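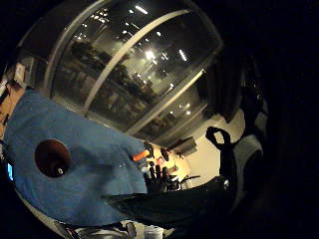 Madigan Credential Scanner: Progress Report to Kuvura, Milestone 2

Submitted by Trakico, Mokthorpe office
Prepared by Anum Bukhari, project lead
Feb 11, 2022

Status

Work under the second milestone is complete except for item 2.4 (offline rule updates), which has been moved into the next period with the agreement of the program office. Spending is within the approved budget. No change to the final delivery date is requested.

Madigan scans source code repositories, build logs and stored configuration files for credentials that should not be there: passwords, private keys, access tokens and database connection strings. The grant pays for three things during this milestone. The first is a rewritten matching engine. The second is a revocation module that can disable a leaked token at the service that issued it. The third is a test with partner organizations that have no security staff of their own.

2.1 Matching engine

The old engine read each file once for every rule. With a small rule set this was acceptable, but scan time grew in step with the number of rules, and partners with long commit histories were stopping scans before they finished. The new engine reads each file once and tests all rules in that pass. It also keeps a record of which commits have already been checked, so a second scan of the same repository looks only at new material unless the rule set has changed.

The rule set now contains 299 rules. Each rule has at least one positive test file and one negative test file, and the build fails if either is missing. Rules that fire on generic patterns, such as long strings of random characters with no known prefix, are held in a separate group that is off by default. Partners can turn the group on per repository.

One defect was found late. When a file used mixed line endings, the engine reported the correct match but the wrong line number. The fault was in the counter and had no effect on detection. It was fixed in the current release, and saved reports produced by the earlier release should be regenerated if line numbers matter to the reader.

Binary files are still skipped. The milestone plan listed archive scanning as optional, and we did not reach it. A zip file committed to a repository will be listed in the report as "not examined" so that its presence is at least on record.

2.2 Revocation module

Finding a leaked token has limited value if it stays valid. In the first milestone test, several partners received a correct report and then took no action for weeks. When asked, they said they did not know which account had issued the token, or were afraid that disabling it would stop a service in use.

The module handles this in stages. It first asks the issuing service whether the token is still valid. If it is, the module records what the token is allowed to do and when it was last used, where the service makes that information available. It then shows the operator a short statement of what will stop working if the token is disabled. Nothing is revoked until the operator types the name of the token in full. A single click was used in the early build and was removed after one partner revoked a token used by a live payment page while trying to close the window.

All revocation actions go to an append-only log. The log holds the token's fingerprint, the operator's account name, the time and the reply from the service. It never holds the token. During review we found that debug output in one code path did write the full token to the terminal. The path was only reachable with a developer flag, but the output has been removed and a test now searches all log output for planted values.

Services that offer no revocation interface are handled with written instructions. These are kept in plain text files so that partners can correct them when a service changes its menus, which happens often enough that two of the files were out of date before the partner test began.

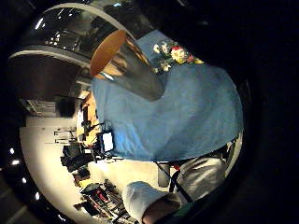
Can the revocation module be used to disable tokens that belong to someone else?
Only if the operator already holds the token, and the issuing service accepts the token itself as proof. Some services are built this way on purpose, so that anyone who finds a leaked token can shut it off. For all other services the operator must sign in with an account that has the right to manage the token.

The program office raised this point after the first milestone. The documentation now covers it in the section on permissions, and the module shows which of the two cases applies before it asks for confirmation.

2.3 Partner test

The test ran with small nonprofits and local service firms recruited through the Mokthorpe office. It began in September. Partners installed the software on their own machines, following the written guide, with no one from the project present. Support was by email only. This was meant to show where the guide fails, and it did.

Across all partners, 300 repositories were scanned. Many were old and no longer in use, and these turned out to hold most of the serious findings. A typical case was a website project handed over by a contractor, with the database password in a settings file and the same password still in use on the live system. Current projects did better, mainly where the code host already blocked known token formats at upload.

Of the confirmed findings, 50 were live at the time of the scan, meaning the credential still worked when checked. All 50 have now been revoked or changed. The last of these took the longest: the account that issued the token belonged to a former employee, and the partner had to recover a mailbox before it could sign in.

Installation was the main source of support mail. The guide assumed that the operator could tell whether a program was on the system path, and most could not. The next most common problem was antivirus software that put the rule test files into quarantine, as these contain realistic key material by design. The test files are now shipped separately and are not part of the standard install.

False positives were lower than in the first milestone but are still a burden in one area. Sample keys published in vendor documentation are copied into many projects and look the same as real ones. We have added a list of known sample values.

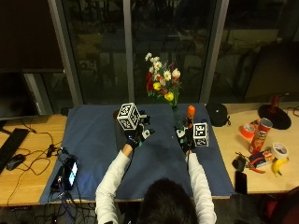
The list is matched by hash, so the release does not itself distribute strings that other scanners would flag. Partners may add their own entries, but each entry must carry a reason and an expiry date. An entry without both is ignored, with a warning in the report. Two partners asked for permanent entries. We declined for now: a permanent exception is how several of the old findings had been hidden in the first place, in the settings of an earlier tool.

Reports were also shortened. The previous format listed findings by file, which suited the developers of Madigan and few others. The new one lists live credentials first, then those that could not be checked, then those already dead. Each entry names the service in everyday words ("email sending account") ahead of the technical name.

2.4 Offline rule updates (moved)

Some partners run their build systems without internet access and need to bring in new rules on removable media. The update file must be signed, and the scanner must refuse a file older than the one it already has. Signing works. The age check does not yet work reliably on machines whose clock is wrong, and the first attempt to rely on a version counter alone could be defeated by a clean reinstall. A design using both is written and under review. No offline package has been given to partners.

Risks

Service interfaces change without notice. The revocation module depends on them, and a silent change could cause it to report a token as dead when it is live. To limit this, a daily check creates a token at each supported service, confirms that it reads as live, revokes it and confirms that it reads as dead. A service that fails the check is marked unsupported in the next rule update. This check costs money at one service that bills per account, and the cost has been charged to the operations line.

The project still depends on too few people for release signing. Two people hold signing keys, and one of them is the project lead. Kuvura's reviewer asked for a third holder outside Trakico. A candidate has been approached and the handling procedure is drafted, but the key has not been issued.

Storage of partner data remains as described in the original data plan. Scan reports stay with the partner. The project receives totals by type of finding and nothing that identifies a repository. 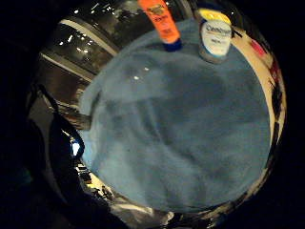
Figure 4. Orange tube with blue cap, standing on blue towel.

Budget

Staff costs are under plan by a small margin due to a late start on 2.4. The unspent amount is needed for the same item and we ask that it be carried forward. Travel was not used. Testing services ran over their line because of the daily check described under Risks, and the overrun was covered from travel as the grant terms permit. The signed statement of costs is attached separately.

Planned for the next period

Complete the age check and release the offline package to the partners that asked for it.
Issue the third signing key and run one full release with it.
Add archive scanning for zip files, with a limit on unpacked size.
Rewrite the installation section of the guide and test it with two organizations that have not seen Madigan before.
Arrange an outside review of the revocation module. A scope document will be sent to the program office for comment before a reviewer is engaged.

Decisions requested from Kuvura

Approval to carry forward the unspent staff amount for item 2.4.
Confirmation that an outside key holder may be paid a fee from the operations line.

Questions on this report should go to Anum Bukhari at the Mokthorpe office.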